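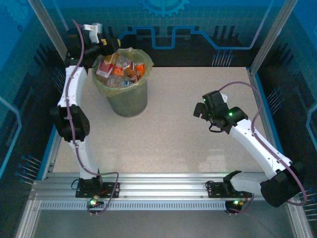 Kuslow 2154 bench top in speckled beige, with the blue panels fitted.

We bought the Kuslow 2154 to replace an older Drotlow bench whose painted top had started to chip. It has had five months of daily use now, mostly for sorting and packing, and I know what I like about it and what I would change.

The top is a beige laminate with a fine speckle. I had wanted plain white and the speckle was the only finish in stock at Kemppainen, but I would pick it again. Crumbs and dust don't jump out at you between cleanings, and pale things still show up well enough to find. A damp cloth takes off most marks. Tape residue needs a little dish soap. Permanent marker has left one faint line near a corner that I have stopped trying to remove.

The blue panels come as an add-on. They stand up from the edge of the top and keep round things from rolling onto the floor, and on the old bench that happened every day. They also make it harder to reach in from the side, so think about where you stand before you fit them. I put one on backwards the first time and had to undo the whole run. The instructions show the front and the back of a panel with the same drawing.

Assembly took one long December afternoon. The legs and crosspieces went together without trouble. The top is heavy and needs a second person to lower it into place. Two of the bolts were short by a thread or so, and Kuslow mailed replacements when I wrote to them. 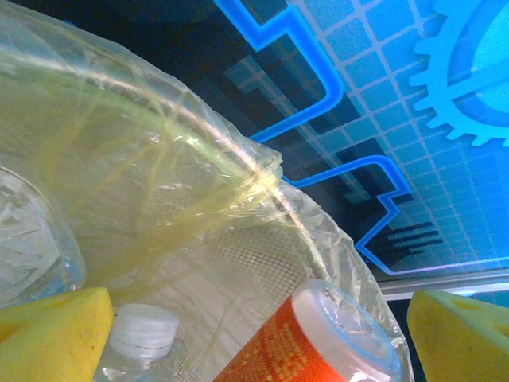 Accessories: Driltside Mesh Sorter

I ordered this at the same time, for $40, to hold empties and packaging until they go out. The mesh is light gray and very fine, with tiny square openings, so a bottle cap stays in and you can see what is in there from the side. Clear bottles and crinkly plastic bags are most of what we put in it.

Bottles are no problem. Bags are the weak point. One big bag puffs up and takes over the space, and then everything under it is hidden until you press it flat or pull it out. A divider would help. Driltside sells one, but only for the next size up, and that size is 20 inches deep and would hang over the edge of our bench.

Cleaning is slower than I expected. Sticky drips get into the openings and a cloth won't reach them. I use an old toothbrush and warm water, then leave it upside down to dry overnight.

The mesh has not torn or sagged so far. The rim has bent a little on one side where people lean on it — I can push it back by hand, and it bends again within the week.

Bench top and panels: 4 out of 5. I would take off less if the panel instructions were redrawn.
Mesh sorter: 3 out of 5. Fine for bottles and cans. If most of your recycling is bags, get something taller.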